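Voseck Tours is recruiting trip hosts for its small-group program in Wolcombe and the Vedomstead lake district. The contract starts in June and covers one season, with an option to renew.

## Role

The host travels with each group from airport pickup to final drop-off. Group size is capped at 7 guests. Local guides lead the walks and museum visits; the host handles everything between them.

Duties:

- Confirm hotel, ferry and restaurant bookings 48 hours ahead
- Check guest documents against the entry list at the start of each trip
- Carry and account for the cash float (500 per trip, local currency)
- Send a daily report to the Hnatiuk office by 9 p.m.
- Reroute the group when a ferry or mountain road is closed

The standard route is 218 miles by minibus. Hosts do not drive. A licensed driver is assigned to every departure.

## Requirements

- Two seasons of paid work in group travel, hotels or passenger transport
- Fluent English, plus one other language at conversational level
- Current first aid certificate
- Passport valid through the end of the contract
- Able to lift 45 pounds

Experience with visa paperwork is useful but not required. We do not accept applications from agencies.

## Terms

Hosts are paid a day rate, including travel days at either end of a trip. Lodging and meals are covered while a group is on the road. Between trips, hosts may use a shared apartment in Wolcombe at no charge - single rooms, shared kitchen. Flights to and from the region are refunded once per season against receipts.

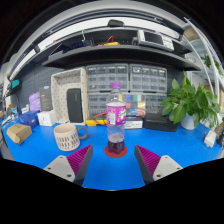 *Reading time: 2 min*

## How to apply

Send a resume and a one-page account of a trip that had to be changed after departure. State what changed, what it cost and who approved it. Cover letters are not read.

Selected applicants will have a video interview, followed by a paid two-day trial on the Vedomstead section of the route. References are checked after the trial. Applications close when all posts are filled.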